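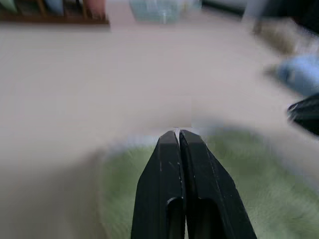
Black gripper, fingers closed.

Towels gone stiff? Bit smelly? Usualy too much soap. Few things that work at our place.

Halve the detergent. Skip the fabric softener completely, it coats the loops and then they won't soak up anything.

Wash at 60 if the care label allows. White vinegar in the softener drawer, half a cup, every month or so. Never with bleach!! Colours on their own the first couple of washes, dark greens and navys especially.
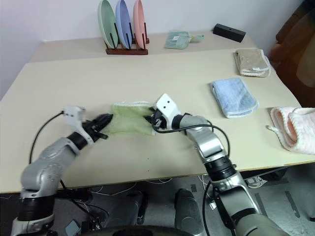 Shake each one hard before it goes on the line, 2 good snaps. Fluffs the pile back up. No line? Dryer on low for 20 minutes, then over a rack to finish.

Fold in thirds lengthwise, then in half. Fits a narrow cupboard shelf. Clean ones to the bottom of the pile so they all get a turn.

Musty cupboard - leave the door open overnight, bicarb in a jar on the shelf. Change it in June when the damp sets in.

Old ones, cut up for rags or ask the animal shelter.

Ashwin Kulkarni, 2023-03-17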